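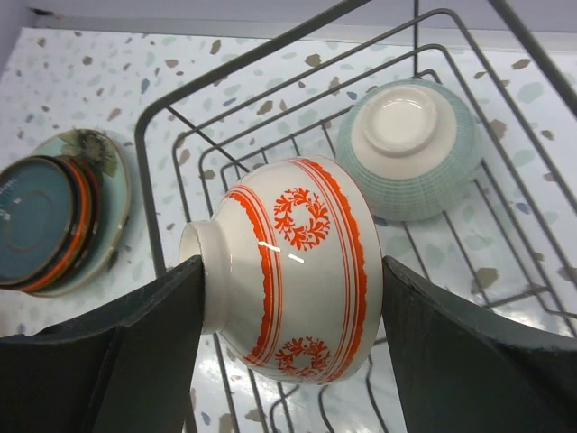

Chapter 7 deals with grasp selection, the step in which a controller decides where the fingers of a gripper will touch an object and how hard they will press. The material follows the order of the open day at the Lisstead laboratory, where visitors watch one arm handle tableware at a dish rack. A bowl is a useful first case. With one finger against the foot ring and the other at the rim side, the two contacts are unlike in shape, and the curved wall between them carries the load. A second bowl resting upside down in the rack limits the space open to the arm, so the path of the held bowl must be planned along with the grasp.

## 7.1 Terms used in this chapter

A *contact* is a region where a finger touches the object. The *grasp axis* is the line joining two opposed contacts. *Clearance* is the shortest distance between the arm or its load and any other object. All clearances are given in millimeters.

## 7.2 The Lisstead data

The worked problems draw on a log of 3,497 grasps kept at Lisstead. Each entry lists the object, the grasp axis, the closing force and the result. Entries are scored by the Skorkov method, under which a grasp counts as held if the object turns less than 10 degrees during the lift. Section 7.5 compares this with the stricter Lawal score.

Readers planning to attend an open day should complete Problems 1 through 4 first. The demonstration lasts 90 minutes, and the staff assume that friction cones (Chapter 5) are familiar.

## 7.3 Opposed contacts on a curved wall

Consider a rigid bowl of mass *m* held by two fingers. Let the grasp axis be horizontal.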